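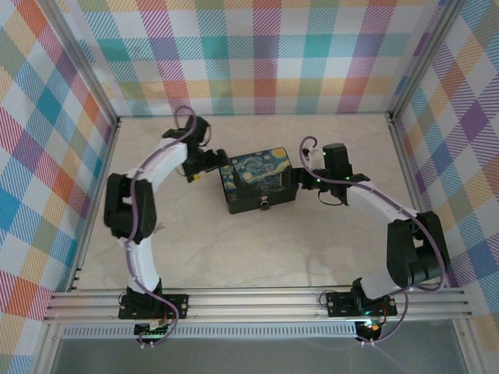
Unit 4: Small lidded boxes – handling, lining and care

Handout for the evening course in box and paper crafts, Ginonholm Community Workshop. Prepared by Monique Hamel.

Read this before you come in. We start at the bench straight away and I won't be repeating the parts on measuring.

What we mean by a small box

For this unit a small box is anything with a hinged or lift-off lid that an adult can carry comfortably between two hands. Jewellery boxes, pencil boxes, tea boxes and keepsake boxes all count. Many of the ones sold in gift shops have a plain dark body and a printed picture on the lid. Van Gogh's Starry Night is a very common choice, and it suits a black box because the sky is already so dark. You may bring one of these or use a blank from the workshop shelf.

Parts to know

Lid: the part that opens. On picture boxes the print may be glued paper, a transfer or printed directly on the surface. Find out which before you clean it.
Body: the four walls and the base.
Clasp: the small metal catch at the front. It is often a little off the middle, even on boxes that look well made. Leave it where it is unless it won't close.
Lining: felt, paper or fabric glued to the inside.

Picking up and carrying

Close the clasp first. Take the box by its two ends, below the lid line, and keep it level. A slight tilt does no harm to an empty box, but anything inside will slide to the low end and can mark the lining. Don't carry a box by the lid. Most of the broken hinges I see started that way.

Cleaning the lid

Start with a dry, soft brush. If the colour is sound, follow with a cloth that is barely damp, working from the centre out to the edges. Test a corner first. Keep water away from the edge of a paper print – once it gets underneath, the corner will lift and it never goes down quite flat again.

Black surfaces show every fingerprint. Wipe the body last, after you have finished touching it.

Measuring for a lining

Measure the inside of the base in millimetres, in both directions, at each end. Old boxes are seldom square. Worked sample: an inside base of 36 mm by 24 mm has an area of 864 square millimetres. The offcuts bin is sorted at 1000 square millimetres, so this piece would come from the small side. Check the corners with a set square. If they aren't 90 degrees, cut a paper pattern and work from that.

Cut the base piece 2 mm short in each direction to allow for the thickness of the wall pieces. Fit everything dry before you open the glue.

Bring along

One small box, empty. A steel ruler. A soft brush. An apron if you care about your clothes. Glue and felt are supplied.

Homework

Line the base only. We will do the walls and the inside of the lid together in Unit 5.

14 shares | 3 comments

Comments

Plerano: Does the 2 mm still apply if I'm using paper for the walls? It seems like a lot.

Monique Hamel: No, for paper take off 1 mm at most. The handout figure is for felt.

moulin_k: My clasp is a good bit to the right and now I can't stop looking at it. Leaving it alone as instructed.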